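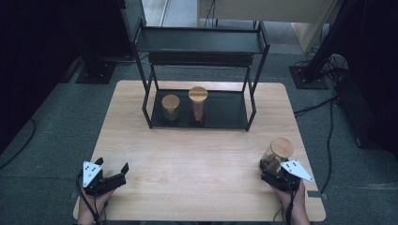 Lidded glass jars and a two-tier black metal rack on a light wooden table.

Cúc Võ has planned corporate dinners and receptions at Riltmont for long enough to have firm views on floor plans. The building was a rope store and is now let for private events, with a main hall, a mezzanine and a yard. Her job starts when the contract is signed and ends when the last supplier's van has left.

Most clients open with the theme. Võ would prefer that they opened with the running order. "Tell me when people sit down and when they stand up again," she says. "The lighting, the furniture and the kitchen all hang off that. I can dress a room in a morning. I can't move a pillar."

The pillars are the main constraint. They stand in two rows along the hall, and any table set between them loses its view of the stage. For a seated dinner she uses round tables in the centre and keeps the side aisles for service. "Clients see the aisle on the plan and ask for another table in it. Then the plates have to come through the guests."

Catering is usually by Papadakis, who cook on site, or Prerna, who finish dishes in the yard kitchen and send them out on sharing boards. The two need different power. Papadakis bring their own ovens and take both three-phase supplies, so a band with a large rig has to be told early. Prerna need less current but more bench space, and the benches come out of the cloakroom area.

Sound is limited to a fixed level after 11pm, measured at the yard gate. Võ asks bands for a technical list 60 days ahead and says she seldom gets it on time. Dekby, the production firm that looks after the house system, can lower the bass at the desk, but she regards that as a last resort. "If the drummer is loud, the desk won't help you. Put the drums on the carpeted riser and turn them away from the doors."

December bookings are handled separately. The hall is turned round overnight between parties, with one furniture layout kept for the whole run. Last season there were 43 enquiries for the run, most of them for the same few dates. She now offers the mezzanine on its own for smaller groups — it has a separate stair and its own bar — provided the hall client agrees in writing.

Asked what she would change about the building, Võ names the goods lift. It takes a loaded trolley but not a trolley and a person, so somebody has to walk up and meet it. "A wider lift and a second door to the yard," she says. "The rest I can work with."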